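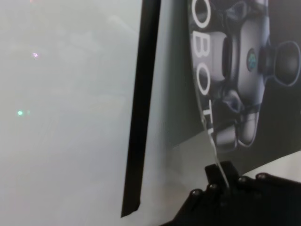
Home Forums Members New posts
Search this forum... Go

Gripper let go mid-cycle, vendor blames "operator behaviour"

tulmont_nights
Cell 4 at Tulmont dropped a part on 16 February 2018, no fault logged until it hit the floor. Darkholm sent out a tech who found nothing and wrote it up as operator behaviour. The operator was on the other side of the fence.

R. Robichaud
Fault code?

tulmont_nights
477, grip lost. Cycle ran on for 10 seconds after.

kwanho_y
Could be your air. Ours sagged whenever the paint line kicked in. Check the regulator before you go after Darkholm.

tulmont_nights
Checked. Steady all shift, and I've got the chart. Everyone says air.

R. Robichaud
Everyone says air because it's usually air. Where was the gauge – at the compressor or at the wrist?

tulmont_nights
Compressor.

R. Robichaud
Then you haven't checked it.

cremilda_d
Fair, but a cell that keeps moving with nothing in its jaws is a safety problem whatever the cause. I'd tag it out. I don't buy "found nothing" from a 40 minute visit either.

kwanho_y
Bit much for one dropped part.

cremilda_d
Not if you're the one standing under the next one, mate.

tulmont_nights
It's locked out. Gauge goes on the wrist tomorrow.

Contact us | Terms | Back to top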